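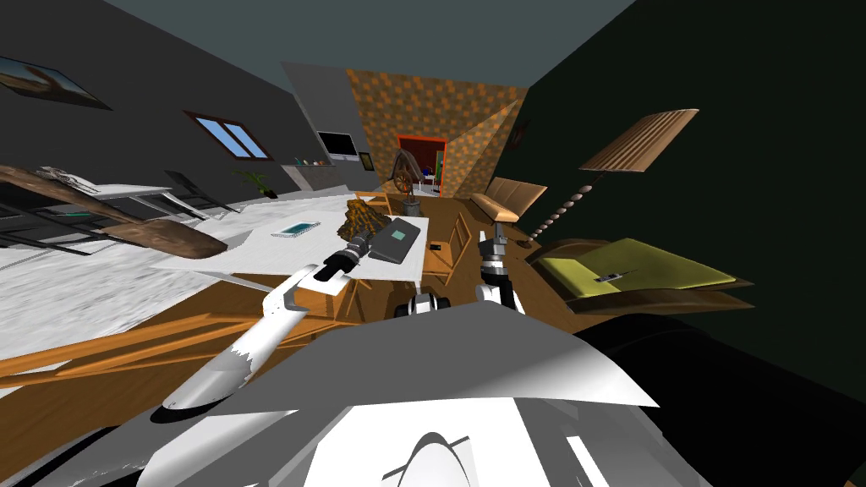

Simulated room with a white table and two robot arms

What a custody screen can and can't tell us
Speaker notes, afternoon session, 2.15 start

Opening

Say who I am, say who paid. Trirura paid for my time and didn't see these notes. Bonifacio Aguirre ran the fieldwork and will take the questions on sampling, so please save those for him.

Ask for hands: who has used the Bralex checklist in a police custody suite? Who has read the manual to the end? Wait for the second lot of hands to go up. Don't fill the silence.

I've been asked to talk about whether Bralex "works". I'm going to spend most of my time on what people mean by that word, as the report from Rodero uses it in three different ways in its first few pages and never settles on one.

What was claimed

Read the claim out slowly. The Rodero pilot put 2065 people through the checklist on arrival in custody. The summary says it "identifies mental health need early and reduces reoffending". Those are two claims joined by a very small word.

On the first, a screen that flags people is doing what screens do. You could flag everybody who comes through the door and you would miss no one. So before we clap I'd like to know how many of the flagged people had something that a proper clinical interview would also have found, and how many of the people waved through did too.

On the second, the summary offers a before-and-after comparison from the same suites. No comparison area, and the neighbouring force changed its charging policy over the same period. I'd leave it there. If someone pushes, go to the backup slide on regression to the mean, but only if they push.
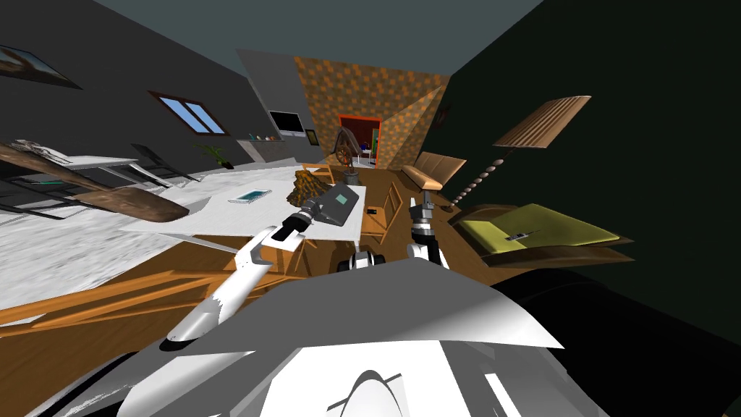

4 min read

The interview sample

This is the part to take slowly. I think it's the best piece of work in the pilot and the one most often quoted wrongly.

Of the people screened, 148 had a full diagnostic interview within a few days. The interviewers were trained, they were supervised, and they didn't know the Bralex score when they walked in. All of that is good, and I'd like to say so clearly before I start complaining.

Now the complaint. The 148 weren't drawn at random. They were people still reachable after release or remand, who were sober enough to consent and who spoke enough of the language to manage a long interview. Think about who drops out at each of those steps. People with nowhere to live. People in acute crisis who went straight to hospital. People who have had enough of being asked questions by strangers in a building they didn't choose to enter.

When the report says the checklist "agrees well" with the interview, it means that it agrees well in this group. Anyone planning to roll it out across a whole region needs it to agree well in the other group.

(Bonifacio disagrees with me on how much this matters. He thinks the weighting deals with most of it. I think you can only weight for what you wrote down. Invite him to come in here if he wants to.)

The cut-off

The published cut-off is 4. Ask the room where it came from. The manual says "expert agreement". I wrote to ask which experts and what they had in front of them, and got a polite reply in November with the same two words in it.

It may be a perfectly sensible number. But move it up by one and the flagged group shrinks a lot, move it down by one and the nurses can't get round everyone before the end of the shift. A threshold picked to suit staffing is a fair thing to have, and I wish people would own up to it.

Worth a minute on the Demissie item as well, the one about "strange experiences". It was written for clinic patients. Put it to a man who has been awake all night in a cell with the light on and he'll say yes, and so would I.

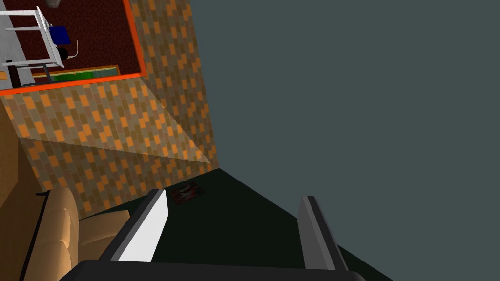 Lucía Marín
Senior researcher, custody health studies

What the staff told us

Short section, don't read the quotes out, just let people look at them.

Custody sergeants liked having a form. Nurses liked it less. Several said they already knew who they were worried about and filled in the score to match. If that's common, then some of the agreement between the checklist and clinical opinion is clinical opinion agreeing with itself.

We heard about referrals too. A flag is supposed to lead to a letter to community services within a day. The letter goes. What happens after that was outside the scope of the pilot, which I find hard to defend. The person who gets picked up and then waits months has been labelled and not much else. We should ask whether the label travels – into the charging file, into a bail decision – and who gets to read it there.

One thing in favour. Some people were asked about their mental health for the first time in their lives, and said afterwards they were glad of it. I don't have a number for that and I'm not going to make one up for the slide.
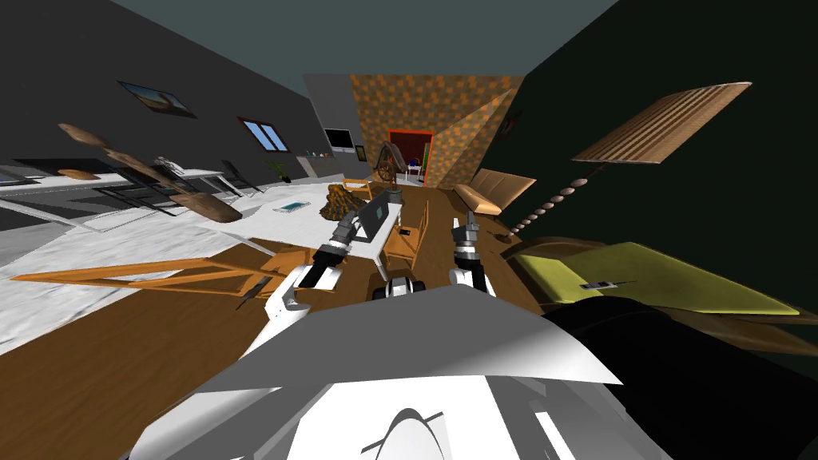
What I would want before the next 500

Rodero plans to add another 500 people. Fine by me, with conditions.

Draw the interview sample at random from everyone screened, including people who scored nothing, and pay for the tracing. It will cost more than the interviews do.

Fix the outcome in writing before any data come in. "Contact with services" has to mean somebody turned up and was seen.

Have nurses record their own view first, sealed, and then do the checklist. Cheap to do and it would answer the question from the last section.

Drop the reoffending claim until there's a comparison area. If the funders need it in the bid, put it in as a question.

Report the people who refused. I couldn't find them anywhere in the tables.

If short of time, skip the Demissie item and go straight from the cut-off to the staff section.

Likely questions

"Isn't something better than nothing?" Depends what the something does to the person afterwards. Go back to the letter.

"Are you saying scrap it?" No. I'm saying I don't know yet, and neither does the summary.

"Would you use it yourself?" As a prompt for a conversation, yes. As a score that follows someone into court, no.

Hand over to Bonifacio for sampling. Leave the tables slide up while he talks.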